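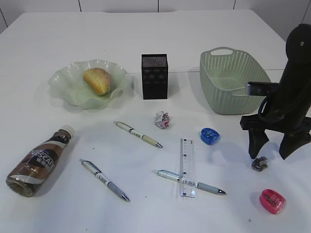
*The white table, mid-sort: green glass bowl, tall black holder, empty sage basket and three pens that haven't found their home yet.*

I keep a running list of table-clearing tricks, and with January coming up (when everybody I know suddenly wants to get organized) it seemed like a good time to type it up. My own table is where everything lands. Bread, pens, receipts, wrappers, the cap of something. I've gotten pretty fast at clearing it, so here goes!

## Start with the trash

Crumpled wrappers and balled-up paper go first, before you touch anything else. They take up hardly any room, but they make a table look so much worse than it is. I do one lap around the table picking up only trash, and I don't let myself stop to put a pen away or fold a bag. One lap, straight to the can, done.

If you're not sure about a crumpled receipt, flatten it out right then and look. I once threw away the slip for a lamp from Echeverría that I wanted to return, and I still have that lamp. It's ugly.

## Keep one basket empty

This is my favorite tip and the one people argue with me about. I own 2 of those light plastic baskets with the little openings in the sides, and one of them stays empty on purpose. When I need the table for dinner or for cutting fabric, everything that doesn't belong goes into the basket and the basket goes to the hall. I empty it before bed (okay, most nights).

A few things I've learned about picking one:

- Get one with a cut-out handle. You'll carry it one-handed more than you think.
- Check the size of the holes! Paper clips and hair pins slip right through the bigger ones. A folded dish towel in the bottom fixes that.
- Rounded corners are a lot easier to wipe out than square ones.
- Wash it in the shower with the sprayer. Crumbs get stuck in the pattern and a sponge just pushes them around.

## Pens go in something tall and heavy

I used to keep pens in a mug, and the mug went over every time the cat walked by. A tall, narrow holder takes up less table, but it needs some weight at the bottom. Mine got a handful of clean aquarium gravel from Pelen, the pet store by the post office, and it hasn't tipped over since.

Before a pen goes back in, scribble with it on scrap paper. If it skips, give it one more try and then toss it. The last time I did the whole house I ended up with 11 dead ones, and I'd been putting them all carefully back for years.

Click the retractable ones closed, too. I have a tablecloth with a blue dot the size of a dime that says I don't always do this.

## Bread in a pretty bowl

A glass bowl with a ruffled edge looks lovely with rolls in it, and I'm all for using the nice things instead of saving them. But it's a serving bowl, so don't leave bread sitting in it overnight. Rolls go hard quickly in the open air. I put out what we'll eat and keep the rest in a bag.

To bring back a roll that's gone a little stiff, run your wet fingers over the crust and put it in a 400 degree oven for 3 minutes or so. Small ones heat through fast, so stay in the kitchen. Sugary tops will brown before you know it.

For the bowl itself, those wavy rims are crumb catchers. I use an old soft toothbrush with a drop of dish soap, then rinse with warm water. Never very hot water on a cold glass bowl, please! I cracked one that way, a Dristura I'd found at a yard sale, and I'm still sore about it.

## Wiping down a white table

White shows everything, so I wipe mine dry first with a microfiber cloth to pick up the crumbs, and only then go over it with a damp one. If your table is two pieces pushed together like a lot of work tables are, run a dry paintbrush along the seam before any water goes near it. Sugar plus water in a seam is a sticky mess.

Ink marks usually come off mine with a little rubbing alcohol on a cotton ball. Try it somewhere hidden first, as some finishes go cloudy. The baking soda paste from the Nakwood newsletter works on tea rings, but go easy and rinse it twice or you'll be chasing white dust until the weekend.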